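## Serving Sizes Should Be Printed per Container

A nutrition label states its values per serving, and the serving is a unit that few households measure. A jar of Briggs pasta sauce lists 440 milligrams of sodium per half cup. The jar holds five half cups. Anyone who pours out half the jar for two people has to multiply and divide before the figure means anything.

The per-serving format made sense when labels were meant for comparing similar products on one shelf. It fails across categories. Condiments are the clearest case, as the reference amount is one tablespoon and actual use varies widely from one person to the next. A reader who sees 225 milligrams per tablespoon gets an accurate number for an amount never poured.

I would print the container total first, in the larger type, with a value per 100 grams below it. The serving line could stay in small type for those who use it. The cost is one new label plate per product, spread over a normal redesign cycle.

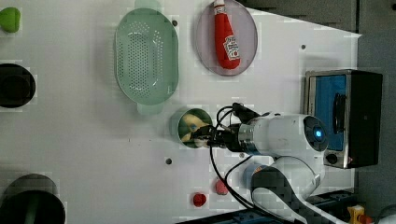
Raili Lehtinen objects that a container total is useless for a 30-ounce tub that lasts a month, and she would keep only the per-100-gram line. For large tubs I accept the point. For single cans and small jars, the total remains the number people can apply without a scale.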